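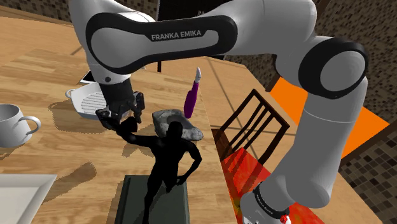 Why Do We Have Leap Years?
A Young Visitor's Guide from the Claridon Museum of Time and Measurement

Most years have 365 days. Every so often, a year has 366. The extra day is February 29, and a year that includes it is called a leap year. This guide explains where the extra day comes from and how people learned to put it in the right place.

What is a year?

The Earth moves in two ways. It spins like a top, and one full turn gives us a day and a night. It also travels along a great path around the Sun. This path is called an orbit, and one complete trip is a year.

The two movements do not fit together evenly. When the Earth has finished its trip around the Sun, it has not finished a whole number of spins. A trip takes 365 days and a little less than six hours. A calendar cannot easily hold part of a day. No one would want the new year to begin at midnight one year and at breakfast time the next.

Saving up the hours

The solution is to leave the extra hours out for a while and save them. After four years, four groups of nearly six hours have been saved, and together they make nearly one full day. That day is added at the end of February.

Without leap years, the calendar would slowly slip away from the seasons. The change would be hard to notice at first. After a few hundred years, however, it would be very large. In the northern half of the world, July would arrive while the weather was still cool, and after many more years it would come in the middle of winter. Farmers who planted by the calendar would put their seeds in the ground at the wrong time.

The old Roman calendar

The people of ancient Rome once used a calendar with 355 days. To keep up with the seasons, they sometimes added a whole extra month. This was not always done when it should have been, and the calendar became badly confused. More than 2,000 years ago, the Romans changed to a new calendar with 365 days and a leap day every fourth year.

The new calendar worked well, but it had a small fault. The saved hours do not quite make a full day, so adding a day every four years adds slightly too much. The difference is only 11 minutes a year. Over 1000 years, those minutes add up to more than a week.

Correcting the calendar

In 1582, several countries in Europe removed ten days from October to bring the calendar back into line with the seasons. People in those places went to bed on October 4 and woke up on October 15. Other countries made the change later, and some waited until the 1900s.

A new rule was made at the same time. It is the rule we still use:

If a year can be divided evenly by 4, it is a leap year.
If it can also be divided evenly by 100, it is not a leap year.
If it can be divided evenly by 400, it is a leap year after all.

The year 1900 was not a leap year, but the year 2000 was.

Born on February 29

People born on a leap day have a true birthday only once every four years. In other years, many of them celebrate on February 28 or March 1.

Try it yourself

Write down the year you were born and divide it by 4. Is there anything left over? Then work out which of these years are leap years: 1996, 2100, 2400.

Words to know

Calendar: a system for keeping track of days, months and years.
Leap day: the extra day added in a leap year.
Orbit: the path of one object around another in space.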